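Getting old candle wax out of a cotton tablecloth

Posted Mon 3 August in Laundry and Linens

Widad Bataineh
Hello everyone, I hope somebody kind can help me. My grandmother's tablecloth came out for a family dinner in July, and two of the red candles dripped all down one end of it. I picked off what I could with my fingernails (I know, I know) and then, like a fool, I put it through a warm wash. Now there's a pinkish, stiff patch where the wax was. The cloth is white cotton, 70 inches long, with hand stitching along the hem, and I'd be heartbroken to ruin it. Should I iron it through paper the way my aunt says, or will that push the color in deeper?

Amdale
Iron it. Brown paper, works every time.

Woncombe
Oh, you poor thing, I've done the very same with a Christmas cloth, and it came out fine in the end, so please don't give up on it! Your aunt is right about the paper, but do the cold part first. Fold the cloth so the patch is on the outside, put it in a bag, and leave it in the freezer for 20 minutes or so, then scrape very gently with the edge of a spoon.
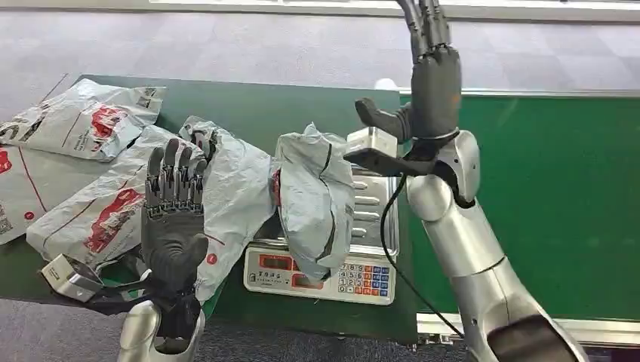
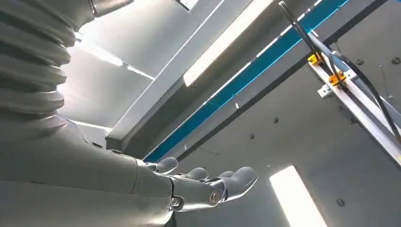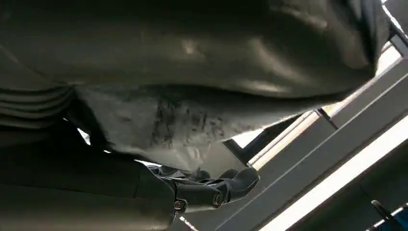
After that, lay a plain paper towel under the patch and another on top, and go over it with a warm iron, no steam. Move to a clean bit of paper each time it picks up wax, and keep going until the paper stays clean. Please don't use newspaper, whatever anyone tells you, as the ink can come off on the cloth. What's left will be the dye, and for that I dab on a little rubbing alcohol with a white rag, working from the outside in (try it on the hem first, but away from your grandmother's stitching). Rinse it cool and let it dry on the line. Keep it out of the dryer until you're sure the pink is gone!

Camacho
Agree with Woncombe on the alcohol. Mine needed a second go the next day, and then an overnight soak in oxygen bleach.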